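4.3 Shared Workspace Rules for Two-Arm Tabletop Cells

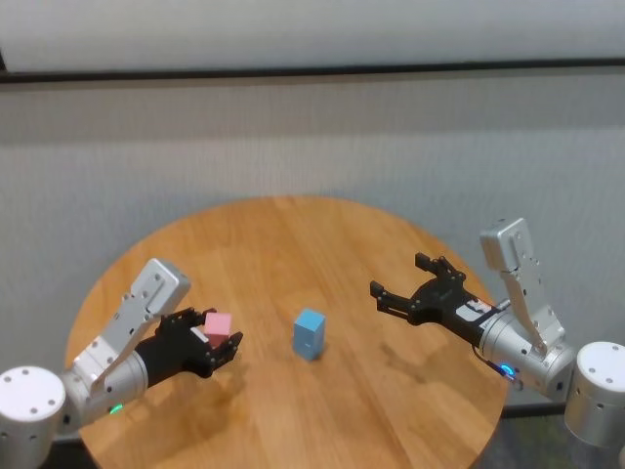
May both arms work over the same part of the table at once?
Only under the shared zone setting, with one arm holding the zone token and the other stopped outside the handover line.

These rules apply to all Talard two-arm cells run from the Skikbridge controller. Complete section 4.2 (base mounting and cable check) first.

Setting the shared zone

1. Clear all people from the reach area of both arms and close the cell gate.
2. On the controller, open Zones and select Shared.
3. Enter a zone width of 300 mm, centered between the two bases.
4. Set the speed limit inside the zone. The limit applies to the gripper tip and may be up to 300 mm/s.
5. Set the token timeout to 2,000 ms. If the holding arm does not report within this time, both arms stop.
6. Save the zone to both arms. Restart the controller.

Note: Zone settings saved to one arm only are rejected at restart with fault code 3820.

Checking with test blocks

7. Stand one block upright inside the zone. Use light, rigid blocks with flat sides.
8. Close the left gripper on a second block and raise it clear of the tabletop.
9. Keep the right gripper open and facing the standing block.
10. Command the right arm into the zone while the left arm holds the token. The right arm must stop at the handover line.
11. Release the token and repeat the command. The right arm may now enter.
12. Repeat steps 7 to 11 with the arms reversed.

CAUTION: Do not place or straighten a block by hand while either arm is powered. Press Hold, wait for the brakes to click, then open the gate.

CAUTION: A gripper may drop its load when power is cut. Lower the load before shutdown.

Record the result in the cell log. Repeat the check every 900 operating hours and after any change of gripper, base position or table.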